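Ticket 363: Grip drops out during two-arm handover, Rind fingers vs. Fadilura fingers
Status: Open, waiting on customer
Product: Pudero dual-arm controller
Site: Romham workshop

Original message

Hello again, and thank you for the quick reply to my last ticket, which got our second arm talking to the controller the same afternoon. I have a new puzzle for you, and I'm afraid it comes with a bit of a story.

We're trying to choose between two sets of fingers for our grippers, the Rind ones (stiff, with a ribbed face) and the Fadilura ones (softer, and a good deal kinder to whatever they're holding). Our test is a handover. One arm takes an artificial flower by the stem, brings it to the middle of the table, and the other arm closes on it before the first lets go. We picked flowers because the stems are thin and the heads are heavy, and if a finger can cope with that it can probably cope with most of what we do here.

With the Rind fingers we ran 60 handovers and lost 16. With the Fadilura fingers, same program and same 60 tries, we lost only four, so naturally I was ready to order a box of them. Then I read through the controller log and noticed that nearly all the Rind failures carry the line "grip target not reached, releasing," while the Fadilura failures don't carry any warning at all. That made me wonder whether I've been comparing fingers or comparing settings!

The big hydrangeas give us the most trouble. The bloom wants to tip over the moment the hold gets light, and the leaf just under it likes to lie across the wrist. 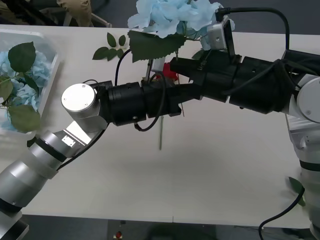 Does the controller use the same grip timeout for both finger types?

It uses whatever timeout is stored in the finger profile, and the stiff profile ships with a shorter one, 200 milliseconds. On a thin stem the stiff fingers have farther to travel before they feel anything, so the timer can run out while they are still closing. Soft fingers touch sooner and rarely hit the limit.

Support, second note, Tuesday

Thanks for sending the log along with your message, it saved us a lot of back and forth. We'd like you to try these in order, and please change only one thing between runs so we can tell what did the work.

Open the finger profile for the Rind set and double the grip timeout. Save it under a new name so you can get back to the old one.

Set "release on timeout" to off on the receiving arm only. Leave the giving arm alone for now.

Run the handover again with the same stems you used before, and send us the new log even if everything goes well.

Customer reply

Done the first one, and what a difference. We lost five out of 60 with the longer timeout, and the warning has gone from the log entirely. I haven't touched the release setting yet, as you asked for one change at a time and I'm trying to be good. The stiff fingers still mark the stems a little where the ribs press in, so they aren't out of the woods, but it's a much closer race than I thought on Monday's numbers.

I'll do the release setting tomorrow morning and attach both logs. Could you leave the ticket open until then?

Support

Of course, we'll keep it open. Please include the saved profile with the logs.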